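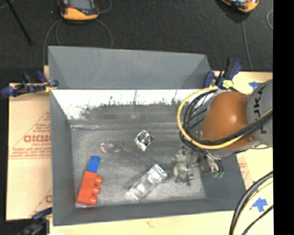 Toy-block assembly in the grey bin

Search this list Go
1 min read

Re: Aeration failure, shiner holding tanks, Laltville
Thursday, March 17, 2022

> We lost a third of the tank in February after switching to the
> Pelura diffusers. Dissolved oxygen read fine at the surface. Is anyone
> else running them at 3,641 litres with minnows or shiners?

Same volume, different diffuser (Tretell, fine pore). Surface readings are of little use at that depth. Take yours 9 cm off the bottom, at the end farthest from the inlet, before the morning feed.

Our losses stopped after three changes: stocking density cut by 32 per cent, the air line moved off the pump manifold, and no feed for the first day after delivery. I can't say which one did it.

Check the check valve as well. The Ikonen units stick when there is scale on the seat. Soak in vinegar overnight and rinse before refitting.

What is your ammonia at the same sampling point, and is the fill water dechlorinated before or after it reaches temperature?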